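4.2 Hand-Held Gripper

The Flakik kit from Stesten reached us on Sun 9 June, with 14 screws and a manual that calls assembly "a pleasure." We tested the hand-held gripper on household and workshop objects placed on a light wooden table. Figure 3 gives the view from the tool. 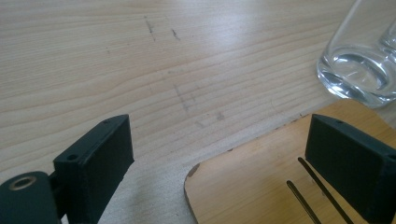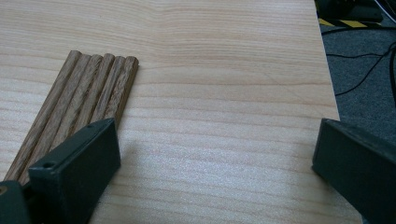

Figure 3. Views between the gripper fingers over the tabletop. First: slotted board and clear glass. Second: five wooden dowels side by side.

The operator recorded 25 demonstrations per object, of which the software accepted 10 for the board and 14 for the dowels. It gave no grounds for the rest. The dowels were the harder case: a finger has to get between two rods that touch, and the fingers are blunt. Stesten's brochure lists "slender parts" among the strengths of the kit, without saying how slender. At a price of 898 dollars we had hoped for a number. A narrower finger set is promised for August.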